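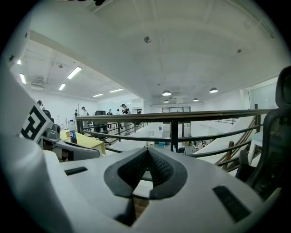
ROBOTICS / METHODS

Yurii Pylypenko
10th January

1/ Ok quick thread on what we've been doing with the hand-held grippers at Grandell. Short version: people carry the gripper, do the job by hand, robot arm learns from the recordings. No arm in the room while you collect.

2/ Marker on the inside of the finger gives us how far open it is, every frame. No wiring, no encoder. Cheap. Bit fussy about glare.

3/ Main result. Same task (pick up a cup, put it down on a mark), same 100 demos. Set A all recorded in one lab. Set B spread over lots of places: upstairs landings, kitchens, wherever there's a table.

4/ Tested both in a room neither had seen. Set A: 20 out of 100 tries. Set B: 70. Same network, same training time. Did not expect a gap that big tbh

5/ Svitlana Fedoruk reran the lot with the tables swapped, as she didnt believe me. Gap held.

6/ What didn't help: more demos in the same spot. Flat line. Yellow tabletop, railings, stairs, people standing about in the background, all of that seems to be worth more than another afternoon at one bench.

7/ Caveats. One task. One type of gripper. Bottles still bad, esp. clear plastic, it closes too early. Haven't tried anything soft.

8/ Write-up going to the Ondirel workshop, data after that. Prudby folks have asked for the raw video, yes, it's comming, faces need blurring first.

Print this thread | E-mail this thread

Comments (3)

m_harrow: was the 70 with the wide lens or the narrow one?

Yurii Pylypenko: wide, both sets

tinsnips: data link gives me a 404

Contact | © Sopacua | Back to top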